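Ribbed tumblers and worktops: gallery

Last updated 24 December 2020

The gallery on this page belongs to the Patudby notes on plastic drinkware and the surfaces it stands on. It covers the tall fluted tumbler with a clear inner tube, a type sold under many names, and the speckled grey worktop. The notes deal with cleaning, drying and storage. Prices are left out, as they change too often to be of use.

Terms used on this page

Flute: one of the vertical ribs running from base to rim. The rib stiffens a thin wall and gives the hand something to hold. It also leaves a groove on the inner face, and the groove is where residue collects.

Rim: the thickened band at the mouth. On most moulded tumblers it is the stiffest part of the vessel and the last to crack.

Base disc: the flat circle at the bottom of the interior. The ribs end at its edge, and a round brush often misses the join.

Cleaning

Milk drinks, fruit juice and tea with sugar dry to a tan film within a few hours. Fill the tumbler to the rim with warm water, add 2 drops of washing-up liquid per 300 ml and leave it to stand until the film softens. Work a narrow bottle brush up and down the flutes, never across them. Rinse twice. A straw needs its own brush, pushed through from both ends. Scouring powder is not suitable — it dulls clear plastic and the scratches hold stains.

Residue near the rim is the most common fault in the set. A tumbler filled only halfway for soaking will come out clean at the base and marked at the top. Soak to the full height or lay the vessel on its side in the bowl and turn it once.

Drying and storage

Stand the tumbler upside down on a rack, with the straw removed where it comes away. Store without the lid. Nested tumblers of this taper tend to lock together. If they do, stand the lower one in warm water and put cold water in the upper one.

Worktops

The grey surfaces in the Stavex and Vollau sets are wiped with a damp cloth and then a dry one. Nothing is put back until the surface has dried. The Vollau worktop measures 1026 mm by 636 mm, enough for a rack, a bowl and one clear working area.

Gallery

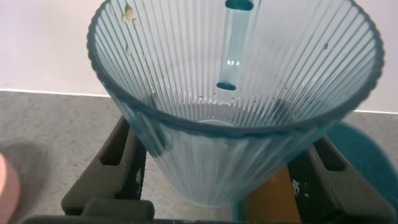
Fluted tumbler, pale blue with a darker teal rim, clear tube inside. Dried spots on the upper left inner wall; fine dark flecks on the lower ribs near the base disc.
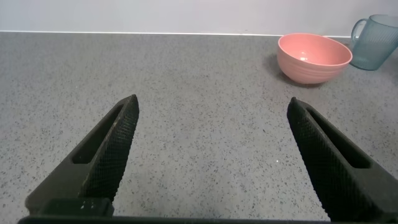

Comments (1)

Mavromatis: I would add a line on vinegar. We have hard water and the flutes go cloudy even when they are washed properly. One part white vinegar to four parts water, left in overnight, clears it, and the smell goes after a rinse and a day on the rack. I also gave up on the round brush in February and now use a flat one with the corners trimmed, which gets into the join at the bottom far better. Does the warm and cold water method work on thicker ones as well? I have two stuck together and don't want to force them.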